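Evening Course for Parents and Carers
Handout 4: Bedtime, or the Long Negotiation
Stotach Family Centre

Please read before the session, ideally not at bedtime.

Last time we dealt with breakfast, and several of you went home and tried the two-bowl method. Reports were mixed. We will come back to it in the spring, when tempers have cooled.

1. What we mean by a routine

A routine is the same few things, in the same order, ending in the same place. For a child of three or four that might be bath, pyjamas, teeth, one book, light off. It is not a timetable. Small children can't read clocks and regard anyone who mentions one as a bit of a bore. They are, however, brilliant at order, and will tell you sharply if you do the book before the teeth.

Keep the whole thing to 30 minutes or so. Any longer and you have invented an evening out.

2. The made-up friend

A good many children of this age have a companion only they can see. In our family it was Notatow, who lived behind the boiler and needed his own pillow. Notatow was afraid of flannels. He was also, by a happy chance, always thirsty at the exact moment the light went off.

Some parents worry about this. On the whole the made-up friend is useful, and you may as well put him on the staff. Ask whether Notatow has cleaned his teeth. Ask him to show your child how to lie still. Don't overdo it, though: if you give Notatow too many opinions of your own, your child will spot the join and sack him.

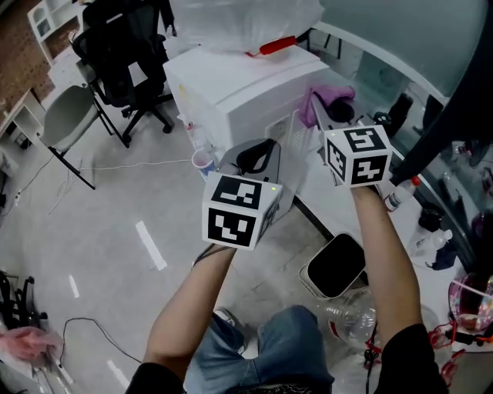

3. Delaying tactics, a short field guide

The drink of water. Offer it before the book, in a small cup. After lights out the answer is that the drink has happened.

The urgent question. "Where do snails go in December?" is a fine question and deserves a fine answer in the morning. Write it on a bit of paper by the bed. The writing down matters more than you'd think, and I now own a drawer of these.

The injury. Look at it solemnly. Kiss it if required. A plaster is allowed for injuries visible to the adult eye.

The sudden great love. This is the hard one. A child who has ignored you since lunch will want to hold your face and tell you things. Take two minutes of it and enjoy them, then go.

4. Leaving the room

Say the same words each night. Ours were "Night night, sleep tight, see you at porridge", and I said them, by my own sums, 2705 times before anyone asked me to stop. Walk out at an ordinary pace. Creeping suggests that you are up to something, and they will come and find out what.

If the child gets up, walk them back, say the words again and add nothing. The first week is dull and you will do a lot of stairs. Most of us cave on the third night. Start again on the fourth and don't make a speech about it.
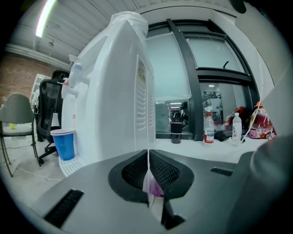

What if my two share a room and one is much older?

Put the younger one down first and let the older one have the extra time somewhere else, with a book or a quiet game. Being trusted to creep in later is a great honour at seven, and it buys you more good behaviour than a sticker chart. If the older one wakes the younger, the honour is suspended for a night.

5. To try at home

Write down your present routine as it really goes, including the bits you're not proud of. Cross out one item. Leave the rest alone until we meet again.

Bring the list with you. Spelling will not be marked, and tea stains are taken as proof of effort.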